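Search this site Search

Home | Issues | Authors | Submissions | Contact

4. Village signs, hall boards and the making of a local trail

We turn now to the second of our two districts, and to the painted boards that visitors to Irwood so often mention first when they are asked what they remember of the place. Readers who know the town will forgive us for going over some familiar ground. Irwood had a handful of decorated hall doors well before anybody thought of joining them up into a trail, and the older residents we spoke with were quite firm that the doors were never meant for visitors at all. They were painted for the harvest supper, and they were painted over again when the colours went dull.

The trail proper came later, and borrowed its name and a good deal of its spirit from Pruletberg, where the neighbouring district had already been putting painted boards on its wool sheds and dairies. We were lucky enough to be shown the Pruletberg scrapbook, a lovely fat thing held together with bootlaces, and it gave us much of the early chronology used in this section. It doesn't always agree with the council minutes. Where the two part ways we have followed the minutes for dates and the scrapbook for nearly everything else, including the colours, which the minutes never trouble to record.

By the close of our fieldwork the combined trail had 244 boards on it, of which 169 stood on working farm buildings and the rest on halls, churches, shops and one rather handsome bus shelter. We interviewed 60 households with a board on their property. Most were happy to talk for far longer than we had asked them to, usually over tea, and we are grateful for every minute of it.
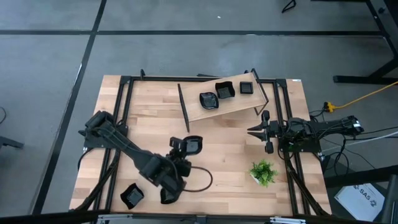
Figure 3. Two arms at a wooden tabletop, with small black dishes and a potted plant.

What struck us most in those conversations was how seldom people talked about the pattern on the board as a pattern. They talked about who had held the ladder, and which aunt had chosen the green, and whether the thing ought to have gone on the road side of the shed or on the side the family could see from the kitchen. Quite a few boards do face the kitchen. A driver following the printed map will miss them altogether, and the map makers at Ko, the small press that has looked after it from the start, told us they had had letters about this (some of them cross!) but had decided to leave the boards on the map all the same.

There is a fair bit of writing on heritage trails that treats them chiefly as a way of bringing money into country towns, and we don't want to brush that aside. The bakery in Irwood certainly welcomes the traffic. Still, when we asked households why they had taken part, income came up rarely, and mostly from people with a shopfront. Far more often we heard about a parent or grandparent whose favourite design had been copied from a rug, a tea towel or a bedspread, and we came to think of the boards as a kind of family labelling that happens to be readable from the road.

The Clekier end of the trail is a partial exception. The boards there went up together over one February, to a shared set of designs, and several owners could not say what theirs was called or where it had come from. They were fond of them anyhow. One household had grown so used to theirs that they repainted it in the old colours after a storm without asking anyone, and got the border wrong, and have kept it that way. We return to Clekier in the next section, where the question of who is allowed to alter a board is taken up at more length.

This site uses cookies to remember your reading preferences. Accept Manage settings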